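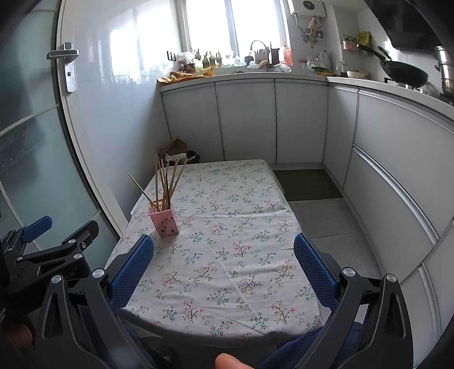 Mine go in the drawer with the forks, and I have never once pulled out two that matched, wrote a reader from Nellholm after my last column, and I felt that one. So let's talk chopsticks!

Home | Kitchen | Laundry | Small Repairs | Archive

November 17, 2025
By the Budura kitchen desk

I gave up on the drawer in July and moved ours into an open holder on the table, and I'm not going back. A pink plastic one with holes in the sides does the job fine. Holes are what you want – air gets in, and the sticks don't sit in a puddle at the bottom. If you're shopping, skip anything with a solid cup and no drainage (I had one, and it grew a black ring inside that I had to attack with an old toothbrush).

Wood chopsticks hate a long soak. I wash mine right after supper in warm soapy water, rub them along the grain, and roll the whole bunch in a dish towel before they go back in. Thick ends down, so the eating ends get the air.

Odd ones! I keep light and dark wood mixed together and pair them up when I set the table. The true loners are great for stirring pancake batter, or for poking crumbs out of the toaster slot (unplugged, please).

One thing about a printed tablecloth – put a saucer under the holder for the first hour. I lost a nice cloth from Corero to a damp brown ring, and 19 washes later I can still find it.

Older tips | Newer tips | Back to Kitchen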